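Sorting and Storing Loose Clothes Hangers

30 Oct 2024
By Indrek Lukoševičius

Hangers that are not on a rail should be stored in one orientation, in one container, by type. The method below covers thin molded plastic hangers, the kind with open shoulders and a hook at the top. It also applies to most velvet-flocked and wire hangers, with the exceptions given at the end.

Work surface

Use a flat, hard surface at waist height. A bed is the usual choice and a poor one. Hangers sink into the bedding, the hooks catch the weave, and the pile shifts each time a piece is pulled from it. A table is better, and a table with a smooth board laid on top is better still. Hangers slide on the board without snagging, and the tabletop does not get scratched by the hooks. A white or light board is preferable for dark hangers. For pale hangers it makes little difference.

Set the container to the left of the pile if you are right-handed, with part of it hanging over the edge of the board if space is short. Check that it does not tip when loaded on one side.

Container

A rectangular basket holds hangers better than a round one. Measure the hanger across the shoulders before buying. A standard adult hanger is close to 17 inches wide, and the inside of the basket should be at least that on its long side if the hangers are to lie flat. If it is shorter, they can be stood on one shoulder with the hooks up, provided the walls are tall enough to keep them from falling out.

Handle openings are useful on a shelf and a nuisance during loading. Hooks find their way through them. Load with the hooks turned away from the openings, or line the inside with a folded pillowcase. Woven baskets also need a check for broken strands, which will pull threads from any garment stored in the same basket later.

Separating a tangled pile 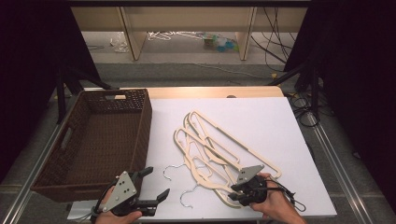

Do not lift the pile and shake it. Shaking drives the hooks further into the shoulder openings and can snap a thin bar at the corner, which is the weakest point of a molded hanger. Proceed as follows.

1. Spread the pile by pushing down lightly and moving the flat of the hand outward. Do not pull.
2. Find the hanger on top, meaning the one with no bar crossing over it. There is nearly always one.
3. Hold it by the stem just below the hook. Holding it by the shoulder makes the hook swing and catch the next hanger.
4. Turn it until the hook is clear, then lift straight up.
5. If it resists, put it down and look for the hook of a second hanger passed through it. Free that hook first.
6. Place the hanger in the container or on the sorted stack, hook to the left.

Metal hooks on many hangers rotate in the body. This helps in step 4, since the hook can be turned flat and drawn out of an opening without moving the rest. Molded hooks are one piece with the body and do not turn. The entire hanger has to be rotated instead, and more room is needed on the board.

Triin Bite, who ran the linen room at the Norville guesthouse until April, timed both methods with a mixed pile of 31 hangers. Lifting one at a time from the top was faster than pulling from the middle, and no hangers were broken. Pulling from the middle broke two.

Sorting by type

Three groups are enough for a household.

Plain hangers, with smooth shoulders. For shirts, T-shirts and anything with a firm collar.

Hangers with non-slip strips. For knits with wide necks, silk, and straps. The strips may be set into the shoulders, the lower bar or both.

Hangers with clips or a second bar. For pants and skirts. Store these separately. A clip left open will catch every hanger it touches.

Mixed groups nest badly. Two hangers of the same mold lie against each other with almost no gap, and a stack of 17 plain ones takes up less depth than nine of mixed pattern.

Care of non-slip strips

Ridged rubber strips collect lint and lose their grip before they wear out. Wipe them along the ridges with a damp cloth and a drop of dish soap, then wipe again with plain water. An old toothbrush will clear the fine teeth. Let the strips dry completely before hanging clothes on them.

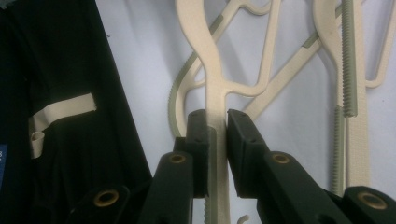
Do not use oil-based cleaners, furniture polish or silicone spray. All three leave the rubber slick, and the first can mark fabric. A strip that has come out of its groove can be pressed back in with the thumb, starting from the end nearest the stem. If it will not stay, use a small amount of flexible contact adhesive in the groove and leave it overnight under a weight. Rigid glue cracks the first time the shoulder bends.

Strips that feel tacky after washing are breaking down. Discard the hanger, or peel off the strips and move it to the plain group.

Inspection

Check each hanger as it passes through the hand. Look for:

White stress marks at the corners of the shoulder openings
A hook that leans to one side
Rough mold seams along the top of the shoulder
Rust at the base of a metal hook

Seams can be taken down with a nail file or 400-grit paper. Rust at the hook base will transfer to a collar in damp weather and is a reason to discard. Stress marks are acceptable for light items only.

Exceptions

Wire hangers should be bundled in tens with a strip of cloth around the hooks. In a basket they spread and bend.

Flocked hangers shed when rubbed together. Stack them facing the same way and do not slide them along the board.

Wooden hangers are too heavy for a woven basket in any quantity. Use a crate, or leave them on the rail.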